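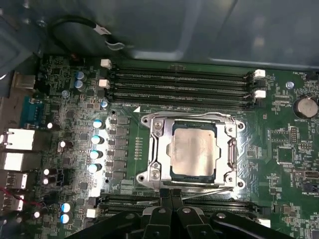

Teaching a machine to take a server apart

The morning shift at Hudholm starts with a stack of old servers and a list of tasks pinned above the bench. Seat a memory module. Release a memory module. Lift the processor lever. Unplug the fan cable. Each one has to be done many times over, by a person steering a robot arm, before anyone tries to let the arm do it alone.

Lovely Lumanlan runs the collection work for Plestum, a small company that wants robots to strip retired office and data centre machines for parts. She used to repair these computers for a living. Now she spends her days moving a pair of handles at one end of the bench while the gripper copies her at the other.

"People assume the programming is the hard bit," she says. "Most of my week goes on getting enough decent attempts on file."

An attempt, or episode, is one go at one task. The arm records the position of every joint, how far the fingers are open and what the wrist camera sees. The operator marks it as good, usable or failed, then resets the board and starts again. Plestum wants 2,000 good episodes for memory modules alone before it trains the next version of its system. When I visited in May, the team was some way past the halfway mark.

Memory slots are a good place to begin. The white latches stand out against the black plastic, and the module either comes free or it doesn't. They are also awkward. A latch needs a firm push in the right direction, and the fingers are thick compared with the gap between one slot and the next. Come in at the wrong angle and you lean on the latch next door.

The processor socket is harder. The lever is a thin rod held under tension, and it has to be pushed down and slightly outwards before it will lift. Lumanlan does this by hand without looking. Through the handles it took her most of an afternoon to get a clean one.

Failed attempts are kept as well. The team had been deleting them until Pavlović, the engineer who handles training, asked for them back. A system that has only seen perfect runs has no idea what to do when a finger slips off a latch. Operators are now asked to recover from small mistakes on camera and carry on.

Variety matters too. The bench has 11 different motherboards in rotation, some green, some blue, with the slots and sockets in different places. The lamps are moved between sessions, as bare metal throws glare that can hide a screw head. Cases are turned a few degrees each time. An early model, trained on 2 boards bolted in one position, reached for the same spot whatever was put in front of it.

The work is tiring in an odd way. Operators swap every 4 episodes on the socket tasks, where their hands cramp, and go longer on the easy ones. The labels are checked afterwards in Zeveo, the company's own review tool, by somebody who didn't record them.

Lumanlan has a folder of attempts she wants redone, mostly her own from the first weeks, when she pulled modules out too fast. She had got through a third of it by lunch, and after that she went back to the levers.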